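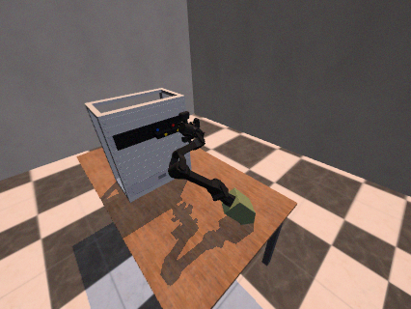 Checkered flooring

Checkered flooring is a floor covering in which square units of two contrasting colors alternate in both directions, so that no two squares of the same color share a side. It is also called checkerboard or chequered flooring. The pattern can be made in stone, ceramic, cement, linoleum, vinyl, rubber or painted wood.

History

Stone floors with alternating light and dark squares were laid in the ancient Mediterranean and later became common in churches and palaces across Europe. In the 17th century the pattern was often shown in Dutch interior paintings, where the lines of the tiles helped the painter suggest depth. Many of the grander floors in these paintings are thought to be imagined, as most Dutch houses of the time had plank floors in the living rooms.

Painted canvas floorcloths brought the look of marble to less wealthy homes in the 18th century. Linoleum, patented in the 1860s, did the same at a larger scale. By the middle of the 20th century, vinyl and asphalt tiles had made the pattern a common sight in kitchens, diners and school hallways in the United States.

Layout

There are two usual layouts. In a straight layout the joints run parallel to the walls. In a diagonal layout the grid is turned 45 degrees, which tends to make a narrow room look wider and hides walls that are not quite square. A diagonal layout needs more cutting and produces more waste.

Work normally begins at the center of the room, where two chalk lines cross at right angles. A row of tiles is laid dry along each line, and the lines are shifted if the border pieces would come out as thin slivers. In halls with a doorway at one end, some installers start from the threshold so that a full tile meets the door.

Tile size affects how busy the floor looks. Small squares are often used in bathrooms and entries, and larger ones in open rooms. Dimas Wijaya, in his handbook for the flooring firm Lindqvist, advises at least 6 full tiles across the shorter side of a room – fewer than that, he writes, and the pattern is hard to read.

Color and materials

Black and white is the best-known pairing, but cream with brown, gray with white and red with buff are also widely used. Veined stone is often paired with a plainer one. When two kinds of natural stone are mixed, they may wear at different rates, and the softer squares can become slightly hollow over many years of foot traffic.

Care

Light squares show dirt and dark squares show dust and scratches. Marble and limestone are damaged by vinegar and other acids and are washed with a neutral cleaner.

See also

Encaustic tile
Parquetry
Terrazzo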